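Flilton Allotments, site meeting, November. Notes by Minttu Hämäläinen, typed up same evening so shout if I've got anything wrong.

Started 7.10pm, hall heating not on. Apologies from Brernar Lane end (both plots).

**1. Last minutes**

Agreed. One correction, the broken hinge is on the bottom gate, not the top one.

**2. Water**

Bill came in at £571. Higher than last year, same number of plots. Long talk about why. Hose left running near the top tank at least twice in the summer, plus the ballcock on tank 2 sticks. Agreed to replace the ballcock before the supply goes back on in spring. Supply off at the end of this month, as usual. Please empty your own butts if they're the thin sort, two split last winter.

Someone asked about a second standpipe. Urbridge quoted for it in the summer, quote now out of date. Minttu to ring them.

**3. Money**

Balance £3272 before the water bill is paid. Rents all in bar one, reminder gone out. Suggestion that we keep more back for the fence, no vote, carry over.

**4. Harvest lunch**

Went well, thanks to everyone who cooked. Too much soup, not enough bread. Do it again next year but earlier, light was going by the time we washed up. The veg table for the children to be kept on, they liked it better than the quiz. 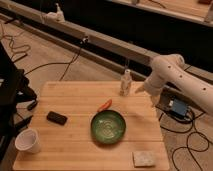

Can people without a plot come to the lunch?

Family and anyone on the waiting list are welcome, other guests by asking first so we can get the food right. Agreed to put that on the poster next time.

**5. Waiting list**

Still long. Two half plots coming free after Christmas, both rough, one has brambles right through the old fruit cage. Offer as they are with the first 2 months free. Some felt we should clear them first. Show of hands, offer as they are. New people to be shown round by a neighbour on the day they sign, last year one lot didn't know where the tap was until May.

**6. Seed order**

Going through Ezeani again, discount if we get to £60 between us. List on the shed door, write clearly please!! Last time "leeks" was read as "beets" and we had rather a lot of beets. Early carrots and chillies were asked for most so get your name down. Chillies want sowing indoors well before anything else, don't wait for the main order if you've old seed that's still good.
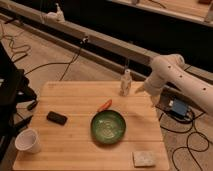 Onion sets and potatoes to be a separate order, later, as they come by van and need somebody at the gate to take them in. Last year they sat out in the rain for a morning. Garlic, too late to order, but there are spare bulbs in the shed if anyone wants to get a row in quick.

**7. Bonfires**

Complaint from the houses on the north side. Rule stays, dry stuff only, after dusk, not when the wind is towards the houses. No plastic, no painted wood. Sign needs redoing as teh old one has faded.

**8. AOB**

- Shed padlock is stiff, oil not force
- Wheelbarrow with the flat tyre, either mend or tip. Mend, then tip if it goes again
- Woodchip pile is for paths, stop putting it on the beds fresh
- Rats. Cooked food out of the compost please, said every year
- Lost, one green glove, left hand

**Actions**

Minttu: ring Urbridge re standpipe, chase the last rent, redo bonfire sign, poster wording.
Everyone: seed list, butts emptied, bottom gate shut behind you till the hinge is done.

Next meeting in the new year, same hall, will ask about the heating. Finished 8.35pm.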